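Ornex Robotics Club is looking for two new people for the spring term

Posted 2018-12-04 by Rajeshwari Arumugam

Hi everyone! I run the manipulation project at the Ornex student robotics club, and we've got 2 open spots starting next term. If you like building things, or you're just patient and pretty good with your hands, please keep reading (yes, even if you've never touched a robot in your life).

We're teaching an arm to do table chores: picking up bowls, stacking them, moving a dish from one side to the other without knocking everything onto the floor. The arm learns from people, so a lot of the work is done with a hand-held gripper. You squeeze, you pick, you put down, you reset the table, and you go again. We started in October and have 154 good runs so far. I want 300 before the Dreleck student challenge, so you can see why I'm writing this!
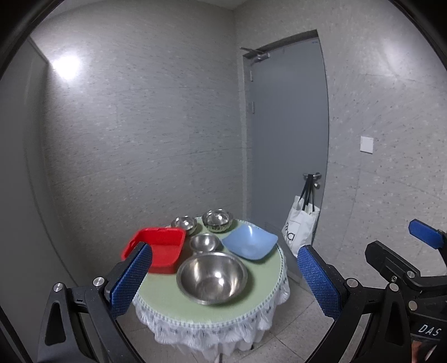
Shiny steel bowls are the hard part, by the way. Plastic dishes are much friendlier, and I'd love for one of our new people to get obsessed with the difference and go try other finger pads. We have a printer and plenty of filament, and Bhavana Unnithan will show you how to use the design software if it's new to you. She's also the one to ask about the training code.

What I need from you: 8 hours a week, split up however your classes allow. You should be okay with repeating the same motion many times and writing down what went wrong. Some Python would be great, but it isn't required. Any major is fine, first-years too.

It's unpaid, sorry, though you can take it for project credit if your advisor signs the form. We also order pizza on long recording days and the club covers travel to Dreleck.

To apply, send me a few lines about yourself and something you've made or fixed. A bike, a cake, a broken lamp, whatever. No résumé please! You can also drop by the Thomas Building and leave a note in the Ornex mailbox. I'm answering everybody before winter break.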